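Keeping the toast cell going
10/10/2018
By the Rendlow workshop correspondent
Print this article | E-mail this article

I've spent most of the summer looking after one robot arm, and I can tell you that the arm is the easy bit. It's the cables that eat your mornings! Ours, at the Skistance workshop in Rendlow, moves toast between a bowl and a toaster oven, and by June it had done 1,228 runs with me fussing over it like a hen.

My first job each day is the slack. Too tight and the wrist can't turn, too loose and the cable finds something to catch on (usually the oven door handle, once my sleeve). I run the arm slowly through its whole reach, hand on the stop button, and watch the loop at every joint.
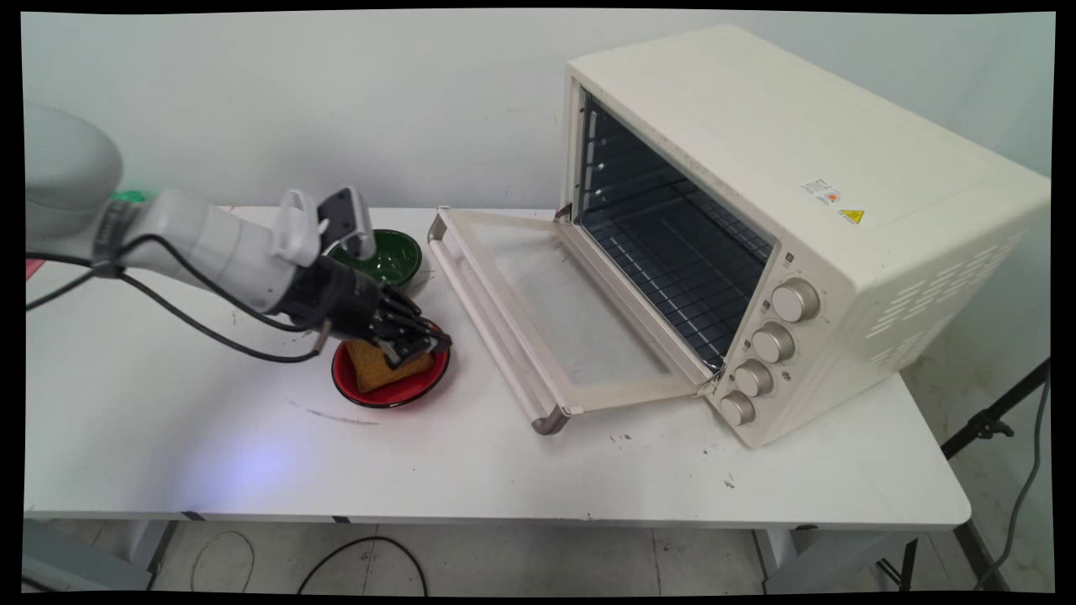
Then come the fingers. Crumbs get into the joints, and a stiff finger squashes the bread where a free one would just hold it. I do a proper clean every 300 runs - soft brush, dry cloth, no oil - and check the grip on a fresh slice afterwards. Stale bread is far too forgiving.

The oven gives me more grief than you'd think. If it creeps even 5 millimetres along the table, the hand goes in crooked, so I check it against the arm before anything else moves. We lost a whole afternoon at run 655 to exactly that, while I was busy blaming the Lendex software.

Comments (3)

pramanik_fan: We brush ours every 100. Crumbs are evil.

Tilly B: Does anyone get to eat the toast??

oldfitter: Check your cable clips too, they work loose.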